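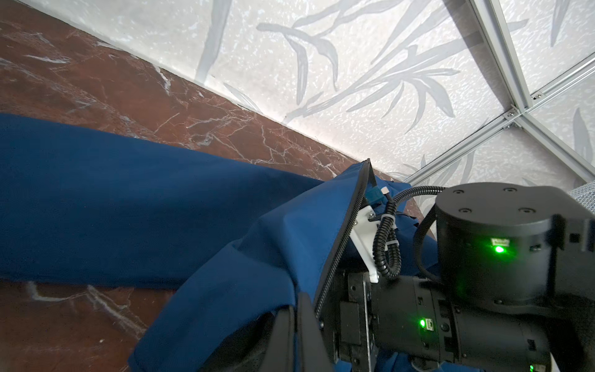 Sat 6 March

Laundry room, Deldale residence. The sorting of the winter donations continued this morning. Ms. Hunt attended from nine o'clock and Ms. Jugah joined after the break.

Dark blue garments were taken first. Each item is to be laid flat on the marble surface, its zipper checked along the full length, and then folded. Pieces with a faulty zipper go to Mr. Nwankwo for repair, as agreed in January.

The shelf by the door holds up to 50 folded items, and 17 were placed there before lunch. The remaining bags from Clindthorpe were left tied. Labels are running low and a further 300 have been requested from Plerna.

The room was locked at 4:20. Socks and linens are carried over to Monday.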